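Resetting the Table
Gellano's sorting guideline puts most of its weight on what happens between runs

The Gellano guideline for tabletop sorting trials runs to 17 pages, and 6 of them cover object placement. Start positions are to be fixed before the first run and restored before every one after it.

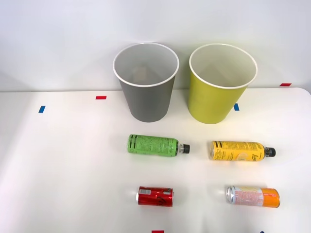 Labs in Prerstead reset after each attempt and log a full check every 20 runs – a 500-run series is void if one check is missing. 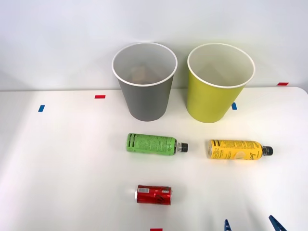
Marking is the clause most often misread. Tape may indicate a position but must not touch the object's path. Short strips in two colors, such as the red and blue ones here, are easy to tell apart on a white top. Bakalis wants each color defined in the log.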